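Two grippers, one screwdriver and a lot of tea

I finally gave in and did the full service on the pair of hand-held grippers last night. I'd been putting it off because they still closed, more or less, and when a thing still closes you tend to leave it alone until it's really annoying!

The left one had got sloppy. You'd squeeze, and one finger would arrive a touch later than the other, so thin cloth slid about instead of being picked up. I blamed the pads first and wasted an evening on them (new glue, new pads, same wobble). It was the pivot screws. They back off a tiny bit at a time, and after 957 folds in the log since the last check I really should have looked there first.
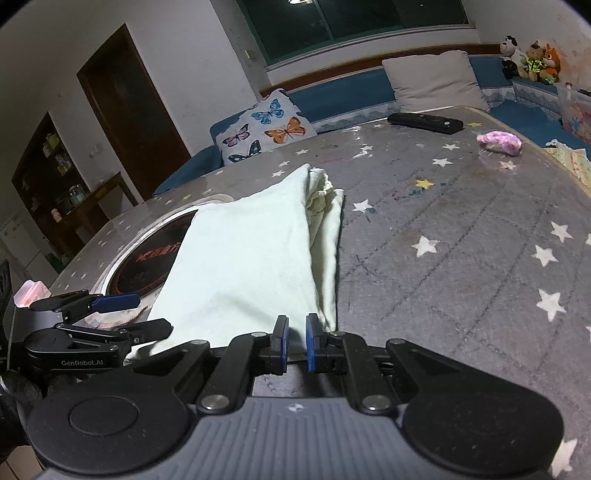 So now I do the screws before anything else. Snug them up, back off a hair, then open and close the fingers slowly and feel for any gritty spots. If it drags, the screw's too tight — if it clicks, keep going. After that I wipe the pads with a damp cloth and leave them to dry properly, as fluff gets everywhere when you're folding clothes.

The marker gets a wipe too, but gently. I scratched one in August and spent ages wondering why the tracking had gone jumpy.

Next job is the little notebook, which I call Nilar for reasons too daft to go into. I want a line in there for every time a screw gets touched, with the fold count next to it. The right gripper still feels fine, so that one can wait until the weekend.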